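Notes pour la conférence « Écouter une étoile qui tremble »
Durée prévue : 52 minutes, questions comprises
Version du 9 août 2022

Diapo 1, titre

Bonsoir à toutes et à tous. Attendre que les gens soient assis. Baisser les lumières seulement après le bonjour, la dernière fois je parlais dans le noir à des gens qui cherchaient leur chaise.

Commencer directement par le son. Dix secondes, sans rien expliquer. C'est un bourdonnement grave avec une sorte de battement lent. Laisser finir, puis : « Ce que vous venez d'entendre, c'est une étoile. » Bon, il faut le dire tout de suite, le son ne voyage pas dans le vide ! On a pris les variations de lumière de l'étoile et on les a accélérées énormément pour que l'oreille puisse les attraper. Mais le rythme, les écarts entre les notes, tout cela vient d'elle.

Diapo 2, une étoile est une cloche

L'idée de départ est très simple. Une étoile comme le Soleil est une boule de gaz qui bout sous sa surface. Ce bouillonnement produit des ondes sonores qui restent piégées à l'intérieur, rebondissent, se renforcent. L'étoile se met à vibrer tout entière, sur des milliers de notes à la fois. Sa surface monte et descend un peu, et sa luminosité change d'une fraction minuscule.

Faire le geste avec les deux mains, ça aide beaucoup.

Une grosse cloche sonne grave, une petite cloche sonne aigu. Pareil pour les étoiles : les géantes ont des vibrations qui durent des heures, parfois des jours, alors que le Soleil oscille en cinq minutes environ. Rien qu'en écoutant la hauteur, on a déjà une idée de la taille. C'est cette discipline qu'on appelle l'astérosismologie. Répéter le mot lentement, il est long.

Diapo 3, le relevé Sirum

Présenter le projet. Sirum est un relevé photométrique mené depuis la station de Gromden, avec un petit télescope automatique et une caméra très stable. On vise des géantes rouges assez brillantes et on mesure leur éclat toutes les 2 minutes, tant que la nuit le permet. L'échantillon compte 204 étoiles. Ce n'est pas énorme à côté des missions spatiales, qui en ont suivi bien davantage, mais nous pouvons revenir sur les mêmes cibles année après année, et j'adore cette patience-là.

Montrer la courbe brute. Elle est moche. Le dire avec bonne humeur : des trous à chaque lever du jour, une semaine entière perdue en avril à cause des nuages, une dérive lente qu'il faut corriger. Puis clic, le spectre. Et là, les pics sortent du bruit, espacés presque régulièrement comme les dents d'un peigne. Marquer un vrai silence. Je ne m'en lasse pas. 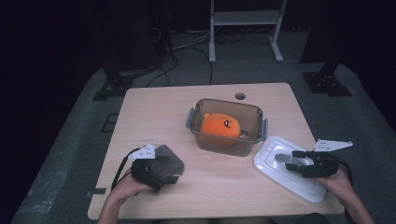

L'écart entre deux dents du peigne dépend de la densité moyenne de l'étoile. La position du groupe de pics dépend de la gravité à sa surface. Avec ces deux nombres et la température, que l'on obtient par spectroscopie, on déduit la masse et le rayon. On pèse une étoile en la regardant scintiller ! (Attention, quelqu'un va demander si c'est le même scintillement que celui qu'on voit à l'œil nu. Non, celui-là vient de notre atmosphère, et c'est justement notre ennemi.)

Diapo 4, ce qu'il y a au centre

La partie que je préfère, ne pas la bâcler. Chez les géantes rouges, certaines vibrations descendent jusqu'au cœur et en rapportent des informations. Deux géantes peuvent avoir la même taille et la même couleur, et pourtant l'une brûle de l'hydrogène en couche autour d'un cœur inerte, l'autre a déjà commencé à brûler son hélium. De l'extérieur, difficile de trancher. Dans le spectre, les modes mixtes ne sont pas espacés de la même façon, et on les sépare.

Si le public suit bien, parler de la rotation du cœur. Sinon passer directement à la suite.

Diapo 5, le calcul

Rester bref. Le traitement passe par Jarnia, notre chaîne d'analyse. Pour chaque étoile, on génère 1,000 courbes synthétiques avec les mêmes trous que les vraies données, et on regarde si la méthode retrouve ce qu'on y a mis. C'est long, c'est ingrat, et c'est ce qui nous permet de donner des barres d'erreur auxquelles on croit.

Penser à dire que la première version se trompait sur les étoiles les plus lumineuses, leurs périodes étant trop longues pour nos nuits.

Diapo 6, la suite

Geagea, la deuxième caméra, sera installée à une autre longitude pour boucher une partie des trous du jour. Montrer la carte, puis la simulation avec et sans. Les faux pics s'effondrent, la différence saute aux yeux.

Terminer en repassant le son du début, puis celui d'une géante bien plus grosse, puis les deux ensemble. Remonter les lumières doucement. Questions.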